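To: automation list
Subject: Re: Notes from the Hovar open day

On the Hetadow visit, someone wrote:
> Is the Hovar open day worth the drive? I have 69 racks spread over
> two buildings and the people upstairs keep asking me if a robot
> could do the patching. I would go if they show real hardware and
> let you ask questions. Slides I can read at home.

I went in May, so I can answer that. They show real hardware. It runs from nine to noon, parking is free, and you sign in at the side door on Hendricks Street. Groups are kept to 4 people, which meant a wait for the second demo but plenty of room to talk once you were in.

The part you want is the network rack station. They have a white arm with a gripper set up at an open-frame rack with a NETGEAR switch at the top. There is a board for a work surface, with a paper mailer taped down on it and a flat black cable lying across that. The task is to pick up the blue connector and seat it in a port on the switch. The engineer told us they had logged 300 tries at it before the open day and would log another 300 after changing the grip.

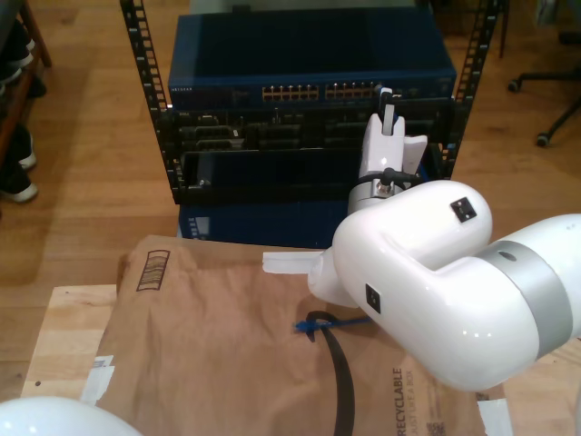
Ismael Caldeira asked how it copes when the next port over already has a cable in it, and said that in his racks a free port with free neighbors is rare. The engineer said they haven't tested that yet. He also said unplugging is further off than plugging in, as the latch has to be pressed first.

My own view is that it is too early for your racks. I would still go, for the questions. Bring a short patch lead of the kind you use, they were willing to look at ours and talk about which boots cause trouble.

The next one is at the Stalport site. I don't have the time yet but will post it when they send it out.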